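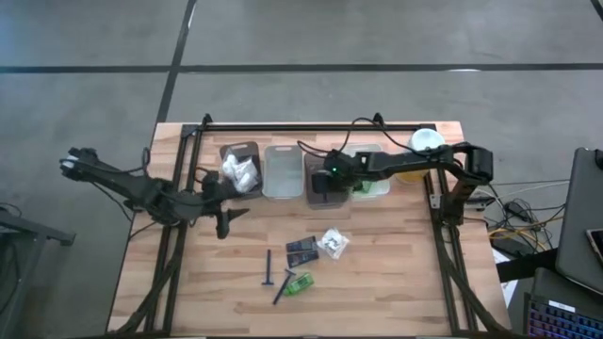

Small Bins, Big Month: The Fesgate Home Sorting Challenge

Well, we did it! The April sorting challenge is over, the scale at the Melton drop-off has had its workout, and 58 households stuck with it all the way to the end. Together you brought in 334 pounds of clean, properly sorted fabric and paper. I had a much smaller number written on a sticky note on my fridge and was too shy to show it to anyone, so you can imagine how I felt when the last slip came back.

For those who joined the newsletter recently, the challenge works like this. You pick one spot in your home where stuff piles up, you put a few small containers there, and for one month everything that lands in that spot goes into a container the same day. At the end of the month you bring the contents to Melton or to the Bado Street collection shed. You don't need to buy anything. Shoeboxes are great. One family on Okoth Lane used cake tins, and I'm told they still haven't gotten them back for cake.

The thing I loved most this year was how many of you went for fabric. Paper is easy to get excited about because it stacks so nicely, but old cloth is what really eats up our closets (mine especially, I opened a drawer in the hall and found four pillowcases from an apartment I left before my daughter was born). Cotton that's too worn to donate can go in the rag bag, and the rag bag gets used: the bike shop on Bado Street takes it, and so does the print studio upstairs from the bakery. Please keep the buttons and zippers off if you can. Scissors live on a hook inside the shed door now, thanks to Yaneth Paucar, who also painted the door that wonderful green.

Yaneth ran the evening drop-in at 6:30 and kept a notebook of the questions people asked most. A few of them were so good that I'm putting the answers in here.

Does paper towel count as paper? No, sorry! Used or unused, it goes in the compost if it's only touched food or water, and in the trash if it's touched cleaning spray or grease.

What about tissue paper from gift bags? Smooth it out and reuse it. If it's too far gone, do the scrunch test: ball it up in your hand, and if it stays balled up it can go in with the paper. If it springs open, there's probably plastic or foil in it.

Can I bring socks with holes in them? Yes, please. Wash them first. Single socks too.

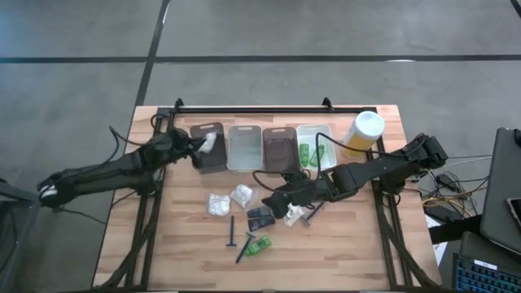
A crumpled white item, held over the container at the back left.

Ewurabena Osei wrote us a long and lovely letter about doing the challenge in a one-bedroom apartment with two kids and no spare counter, and I wish I had room for all of it. Her trick was to put the containers along the back of the table they eat at, so that the front stayed free for plates and homework. "I thought having them out would drive me crazy," she wrote, "but the kids started tossing things in without being asked, and when we moved the boxes to the closet it stopped the same day." She ended up keeping 2 containers out for good, one for paper and one for cloth, and everything else goes straight to the bin under the sink.

I've tried her way for the last couple of weeks and I'm a convert. The back row is a bit of a reach when I'm sitting down, so I've caught myself saving up a little heap of receipts and napkin rings and stray mittens next to my coffee and then doing them all in one go when I get up. Fine by me!

Labels came up a lot too. Several of you made beautiful ones, with drawings, and I hope you'll bring them to the next swap so the rest of us can copy them. If you have little ones who can't read yet, tape a sample of the real thing to the front of the box, a scrap of T-shirt or the corner of an envelope. It lasts longer than you'd think.

One correction from the last issue. I said glossy magazines had to be kept apart from office paper at Melton. That was the old rule. They go in together now, staples and all, and the woman at the gate was very nice about the phone calls she got because of me.

The rag bags are piling up in the shed (a good problem!) and we could use someone with a wagon or a big trunk to run them over to the print studio. It's a ten-minute job. We've also got 100 paper sacks left from the challenge, free to anyone who wants to keep going. They're on the bottom shelf to the right as you walk in, so take a handful, and take some for your neighbor.

Next up is the cord and cable roundup, which I know some of you have been waiting for. Start digging through that drawer. Yaneth says she'll bring the twist ties, and I'll have the coffee on by 6:15 for anybody who wants to come early and help set up the tables.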